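Report on the October Visit to the Hiebert Flooring Works, Stostby

Twelve members of the Provach Building Trades Association toured the works at the invitation of plant manager Ivone Godoy. The visit began in the drying sheds, where 400 stacks of oak were awaiting grading.
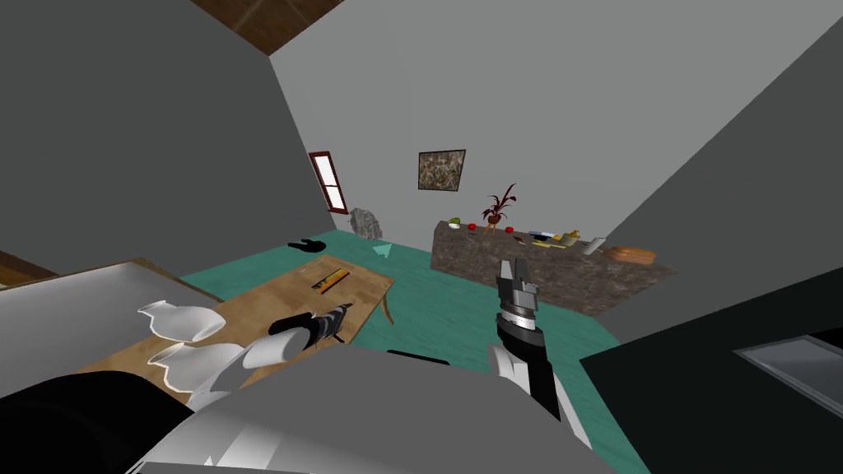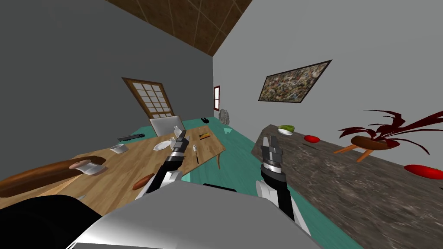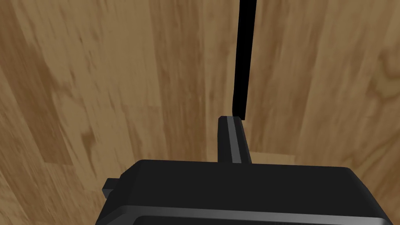
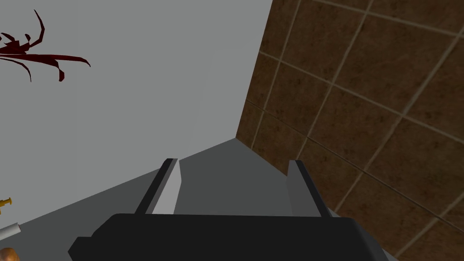

Grading at Hiebert is done by eye, and each grader trains for 25 weeks. Members asked how much variation a customer will accept. Tan planks with darker brown grain, a few paler patches and a knot-like swirl — as in the third picture — divided opinion. Gordon Cormier reported that Modberg, his own firm, sells such boards readily. The tour closed at 7 p.m.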